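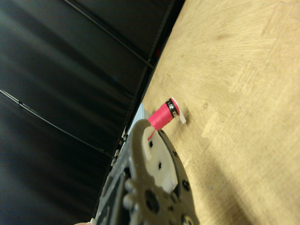 Die Garnrolle war rot, oder rosa, darüber konnte man sich bei Brodden streiten. Ich nannte sie rosa. Meine Mutter hätte gesagt, das ist eine Farbe für den Saum von einem Kinderkleid, und damit wäre die Frage entschieden gewesen.

Ich saß in Gendham an einem Tisch mit zwei Griffen und führte damit einen Arm, der in einer anderen Halle stand. Wenn ich die rechte Hand drehte, drehte er die seine. Am Anfang gab es dazwischen eine kleine Verspätung, die mir übel machte wie das Lesen im Autobus. Nach einer Woche spürte ich sie nicht mehr. Oder ich hatte begonnen, meine eigenen Bewegungen ein wenig zu spät zu machen, auch zu Hause, beim Brotschneiden.

Die Aufgabe hieß: Rolle aufnehmen, anheben, an einen anderen Platz stellen. 100 Wiederholungen am Tag, und jede sollte ein wenig anders sein, damit der Arm etwas zum Lernen hatte. Zu Beginn meiner Arbeit im Oktober hatte ich gefragt, wie anders. Der Mann, der uns einwies, überlegte und sagte: so anders, wie ein Mensch eben ist. Dann ging er in die Pause.

Ich habe zwanzig Jahre lang genäht, zuletzt in Jalside, in der Fabrik am Kanal, die jetzt geschlossen ist. Eine Rolle nimmt man nicht in die Hand, man nimmt sie mit zwei Fingern am Ende und lässt sie kippen, und das Gewicht macht den Rest. Das ist keine Kunst. Man lernt es am ersten Vormittag und denkt danach nie wieder daran. Jetzt musste ich daran denken, und sofort konnte ich es nicht mehr.

Auf dem Bildschirm hielt der helle Finger mit seiner gebogenen Spitze die Rolle unten fest. Ein Stück Faden hatte sich gelöst und hing am Finger entlang. Bei Nummer 31 sah ich es zum ersten Mal. In Jalside hätte ich den Faden um die Rolle gelegt und festgesteckt, ohne hinzuschauen. Hier hatte ich dafür keine Finger. Ich hatte zwei Griffe und einen Knopf.

Laut Anweisung sollte man bei einem losen Faden die Aufnahme verwerfen und melden. Ich meldete nicht. Ich wollte sehen, ob ich es mit dem Arm machen kann.

Ich stellte die Rolle ab und fuhr mit der Spitze an dem Faden vorbei, langsam, wie man einem Kind die Haare aus der Stirn streicht. Er blieb nicht hängen. Noch einmal. Beim dritten Versuch ging er ein Stück mit und fiel wieder herunter. Ich vergaß die Uhr. Ich vergaß auch, dass die Aufnahme lief.

Als ich am Abend die Griffe losließ, standen 118 Aufnahmen auf meinem Konto, und in einer davon lag der Faden zum Schluss fast ordentlich an der Rolle. Am nächsten Morgen wartete eine Nachricht auf mich: Aufnahmen mit unklarer Handlung bitte löschen. Ich löschte die misslungenen. Die eine behielt ich und gab ihr den Namen der Aufgabe, wie allen anderen.

Im Januar kam das neue Modell, sie nannten es Hailu. Es hatte 2.000 Aufnahmen gesehen, von mir und von Leuten, die ich nie getroffen habe. Wir durften zuschauen, stehend, mit den Händen in den Taschen. Der Arm nahm die Rolle auf, hob sie an, stellte sie an ihren Platz. Alle nickten.

Dann, bevor er zurückfuhr, senkte er die Spitze noch einmal und strich damit an der Rolle entlang, langsam, ins Leere. Es hing kein Faden daran.

»Was macht er da?«, fragte jemand hinter mir.

Ich nahm die Hände aus den Taschen und wusste nicht, wohin damit.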